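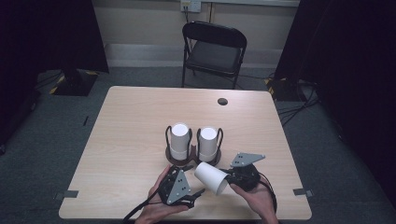 Paper cups in black wire holders.

The roasting room at Đồng is smaller than I expected, and much louder. I got there before seven on a Sunday morning, which is when the owner roasts, and for the first twenty minutes we didn't talk at all. She pointed at a stool, I sat on it, and I watched her pull a little scoop of beans out of the drum every few seconds, sniff it, and push it back in. I could have watched that all day.

When the batch finally dropped into the cooling tray she switched off the big fan, took out her earplugs and said, "Okay. Now I can be a person."

I'd been wanting to do this interview since last spring, when a friend in Zatcombe handed me a glass of her dark roast over ice with condensed milk and I stopped in the middle of a sentence. It tasted like chocolate and burnt sugar and something close to popcorn. I've been a light roast drinker for years, the kind who says "blueberry" out loud in cafes, and I had pretty much decided that dark coffee was a thing of the past. So my first question was the rude one: why dark?

"Because I like it!" she said, and laughed. "People want there to be a theory. My parents drank it this way, my aunts drank it this way. When I started working in coffee everybody told me dark roast was for hiding bad beans, and sure, sometimes it is. But you can also take a really good bean and go dark with it on purpose, and pay attention the whole time. It's like toast. There's a lot of room between golden and ruined."

She learned to roast in Zasterport, where she moved in 2000 for a job that had nothing to do with coffee. She was doing payroll for a shipping office. On the ground floor of the same building was an importer with a sample roaster by the window, and she used to eat her lunch standing next to it.

"They got tired of stepping around me," she said. "One day the guy gave me a broom. That was my first coffee job. I swept chaff on my lunch break for months, and I still had to go back upstairs and do the payroll smelling like a campfire."

She kept the office job far longer than I would have. At night she roasted in a popcorn popper on the back steps of her apartment, then in a drum she turned by hand over a camp stove. She says most of it was terrible. Some of it she drank anyway, and some of it went on the neighbor's roses, "which did great, by the way."

The machine she has now is a secondhand Bendero, painted a green you only see on old farm equipment. She talks about it the way people talk about a horse. It runs hot on the left side. It doesn't like the first batch of the day, so the first batch is always a small one that she keeps for herself. The thermometer was off when she bought it and she never replaced it -- she just learned what its numbers meant.

"If somebody came in here with a new probe and a laptop, they'd tell me I've been wrong for years," she said. "Fine. I know what wrong tastes like at every number."

What she trusts is the notebook. There's a whole shelf of them, in fact, cloth-bound, with a coffee-colored tide line along the bottom of the older ones. Each roast gets a number and a line or two in pencil. The one I watched was 2192. I asked if I could read the entry and she turned the page toward me. It said: "Rain. Slow start. Smelled like bread, then walnuts. Stopped a little early. Happy."

I asked whether "Happy" was about the coffee or about her. She looked at the page for a while. "Both, I guess. You can't roast well in a bad mood. You get impatient and turn the gas up."

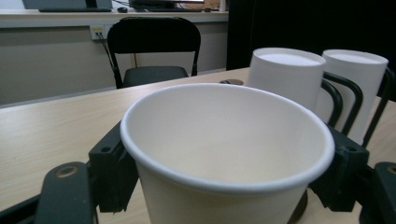 Vol. 2, p. 193

We moved through to the front for the part I'd been looking forward to. She doesn't hold formal tastings, with the spoons and the score sheets, although she knows how. What she does is brew one coffee a few different ways, put it all in front of you and go do something else.

"If I stand there, you'll say what you think I want to hear," she called from the sink.

So I drank. First a metal drip filter, the small kind that sits on top of the glass and takes its own sweet time. Then the same beans in a cloth sock, which came out rounder and softer and, to my surprise, sweeter. Then a paper filter, which I'd assumed would be my favorite and which I liked least! It was clean and a bit thin, as though somebody had turned the bass down. I told her so and she came back drying her hands, delighted.

"Right? It needs the oil. People buy these beans and brew them the way they brew everything, and then they write to me that it's flat. I tell them to buy a cloth filter. It costs less than a sandwich."

Her other advice for home brewers is refreshingly short. Grind coarser than you think for dark beans. Let the kettle sit for a minute after it boils. Let the beans sit too, for a week after the roast date, before you make up your mind about them. And if you're going to add condensed milk, put it in the glass first and don't stir until you've had one sip of it plain.

I asked about ice, and she got serious for the first time all morning. "Big pieces. Please write that down. People spend money on coffee and then they use those little hollow things that melt while you're looking for a straw."

It is written down.

She has no plans for a second shop. She'd like a bigger cooling tray. She'd like to try a wood-fired roast, just once, on somebody else's machine and with somebody else's fire extinguisher. Mostly she wants to get better at one bean, a robusta she's been buying from the same farm for years and which still, she says, surprises her every harvest.

"Robusta has this reputation for tasting like a tire," she said. "Some of it does. This one tastes like peanuts and rice crackers, and this year there's something in it like dried plum. I don't know where that came from. I didn't do anything different." She reached for the notebook to check, and then the timer went off in the back room and she put her earplugs in again.

I went home with a bag of the walnut batch and strict orders to leave it alone until the following weekend. I opened it the next morning. It was already wonderful, and I've since gone back for more, plus a cloth filter.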